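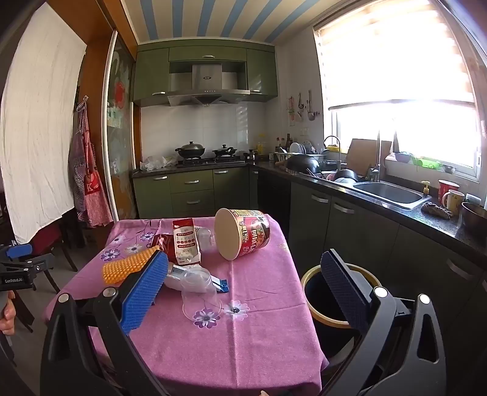 Sunday, late. The kitchen table has reached the stage where it can no longer be called a table and has become a sort of sideboard for rubbish. I came in at seven for a glass of water and found nowhere to put the glass down.

The flowered cloth was my aunt's idea. She said it would make me want to keep things nice. It still has its creases from the packet, which I was going to iron out in the week I moved in, and I've now lived in Briststead for 3 years. The pink is growing on me in the way a cough does.

What I can't forgive is the noodle bucket. The bin is right there beside the table, round, black, open, with its smart gold rim, asking for nothing. A person could knock the bucket into it with an elbow. Instead the bucket lay down on its side next to a plastic cup and a paper food packet, and everybody in this flat (two of us) walked past it as if it were a sleeping cat. Kittipong says it was my bucket. I say a bucket belongs to whoever last complained about it.

Rang Sigrun Holmgren for sympathy and got a system. She does one surface a night, 90 seconds, with the timer on her Stöcker oven. I said our oven timer has been stuck on 70 minutes since November. She said then I'd have a very clean table.
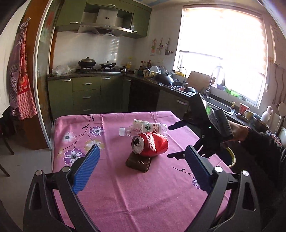 *Photo: Kittipong Mahawong*

The drinks end was no better. One red can, badly dented, lying half on the brown tray as though it had made an effort and then given up. A bottle of 农夫山泉 flat out behind it. I don't know why everything in this kitchen ends up horizontal, though I spent most of this afternoon that way myself, so I'm in no position to lecture a can.

The tray came from the Herka closing-down sale and was supposed to solve all this. Things would go on the tray, the tray would go to the sink, and we'd be people who had a tray. It has been to the sink once, to be washed on the day I bought it.

Anyway, I've put it in writing. Kittipong gets cans and bottles, I get cups, wrappers and anything that once held noodles. He wanted it noted that noodles are more work. Noted. I wanted it noted that cans have to be rinsed and taken down to the Pundico bank behind the car park, and he went quiet and asked if we could swap.

Still need: bin bags, washing-up liquid, something for supper that doesn't come in a bucket. The iron is on top of the wardrobe. I'm leaving it there for now.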